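Whiteboard ink that won't wipe off after a weekend

birhane_stores
Posted 8th May
We have 9 enamel boards at the Varkgate site. Ink left on for 3 days ghosts badly on all of them. The supplier says change the cleaner. I suspect the pens.

Pell44
What cleaner? Anything with wax in it leaves a film, and the next lot of ink sits in the film.

birhane_stores
Prunix spray, 300 ml bottle, used neat.

mudlark
Neat is too strong. Ours is cut with water and a bottle lasts until June.

Pell44
Disagree. Cutting it drops the alcohol content and then you are just moving pigment about. Use it neat and rinse with plain water afterwards.

mudlark
Rinsing is fine, but the label on ours says dilute.

tq_offcuts
Check how the pens are stored. Tip up, the pigment settles at the back and the line comes out mostly solvent and resin. We keep ours flat with the caps on. We bought 200 Zekley pens in one order and only the ones stood in mugs gave trouble.

birhane_stores
Ours are in mugs, tip up. Will lay one box flat and compare on the same board.

tq_offcuts
Give it a week. Blue is the one to watch here, black wipes off whichever way it was kept. Pens on a table, caps and all:

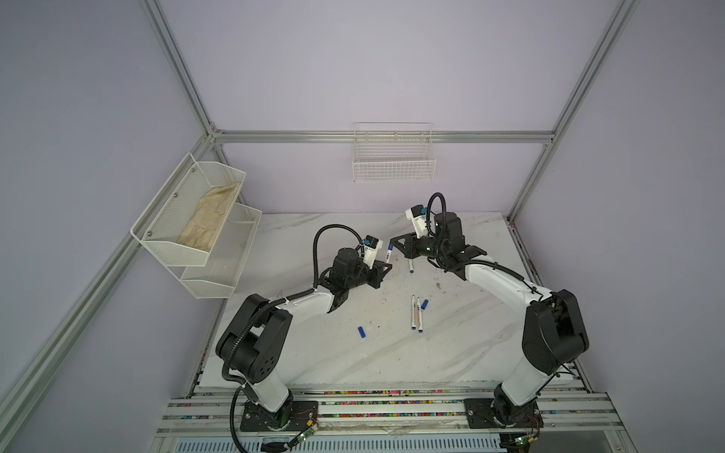
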